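Testers wanted for the Clositz two-arm tabletop kit

Hi! I'm Liette Melnyk, I look after the outside testing at Retside, and I need people. We make a small robot kit called the Clositz – two black arms on a frame that sits on an ordinary table – and before we start selling it in November I'd like it in the hands of folks who didn't build it. My coworkers are great but they've stopped reading the manual, and the manual is half of what I'm worried about.

So what would you be doing? You'd come to our place in Flatham, sit down with the kit, and teach it a few short jobs. Mostly picking something up and putting it somewhere else. You drive the arms by hand for a bit, save what you did, play it back, and see if the arms do anything like what you had in mind. Then you tell me what annoyed you. I write all of it down, and yes, I do want to hear about the button labels.

We use foam dice for nearly everything at this stage. They're light, they're cheap, they don't roll off very far and you can squeeze them as hard as you like. The first job in the booklet is getting dice into a clear container, and most people start with one arm and bring in the second when they feel ready. Take your time with it. I spent most of my first afternoon just getting comfortable with the wrist.
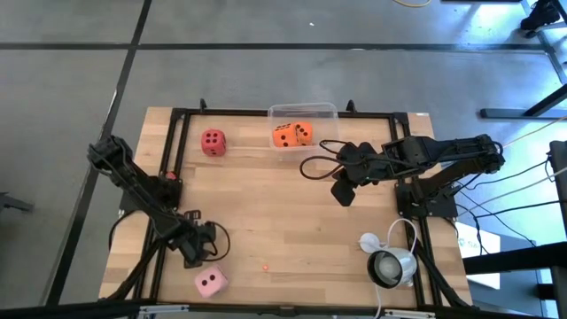 Sessions last 2 hours, with a break whenever you want one, and there's coffee and usually something from the bakery downstairs. I'll be in the room but I try hard not to help (I'm bad at this, feel free to tell me off). If something stops working we reset it and you carry on, and you still get paid for the whole session.

Pay is $100 a session. If you come back for a second one, where you make up your own job for the arms, the two together pay $220. Parking is free behind the building, and if you're coming over from Lemieux by bus I'll cover the fare, just hang on to your ticket.

Who am I looking for? Anyone 18 or over who can sit at a table and use two hand controls. You don't need to know how to code. I'd love some people who teach, people who fix things, people who sew or cook or build models, and a few who have never touched a robot and are a little suspicious of the whole idea. If you work in robotics for a living you're welcome too, but I'm keeping those spots to a handful. Left-handed people, please, please write to me! Every one of us on the team is right-handed and I'm sure we've missed things.

A couple of practical bits. We record what the arms do during the session, and I'll ask you to sign a form that says so. Your name won't be on any of it. I'll also ask you not to post about the software screens until the kit is out, though you can tell your friends whatever you like about the coffee.

To sign up, send me a few lines through the contact form on the Retside site and put "Clositz tester" in the subject. Tell me what you do with your days, which hand you write with, and whether mornings or evenings suit you better. No résumé needed. Please write by September 19, 2019 – I answer everybody, though it can take me a few days.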